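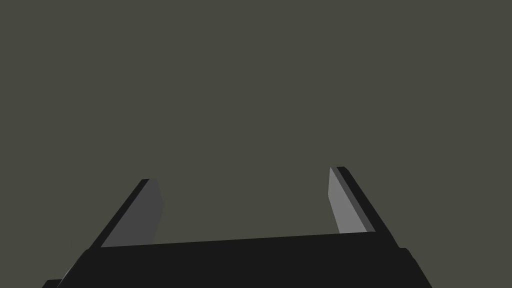 July 2, 2022. Draft notebook, the Bavomdale mystery

Read the first half of the manuscript again last night, all 242 pages so far, and I'm happier with it than I was in the spring (it helps to leave a thing alone for a while!). The lighthouse chapters move along nicely now. What still bothers me is the ledger. Our heroine finds it in chapter 3, and then it more or less sits in her coat pocket until the auction, which is a long time for a reader to keep caring about a coat pocket.
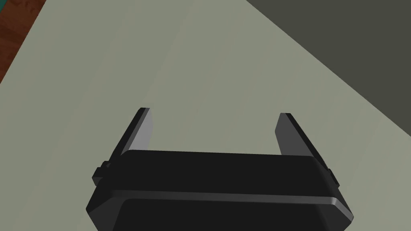
So I've tried giving the ledger a second life. One page is in a different hand, and she only notices it on the ferry, with old Mnguni dozing across from her. I wrote 900 words of that this morning and kept most of them. The ferry timetable needs checking against chapter 9, where I seem to have her arriving before she leaves. 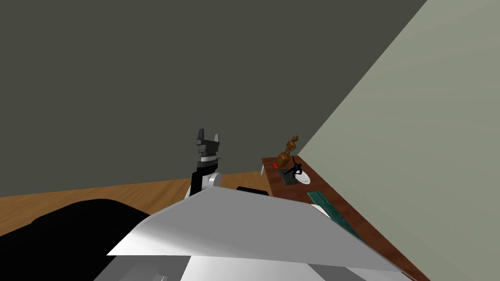 Mbali Engelbrecht thinks the second handwriting gives the killer away too early, and she would rather see the page torn out, with only the stub left for us to wonder about. I do like the stub. Will try it both ways and send her the ferry chapter again before I touch the auction.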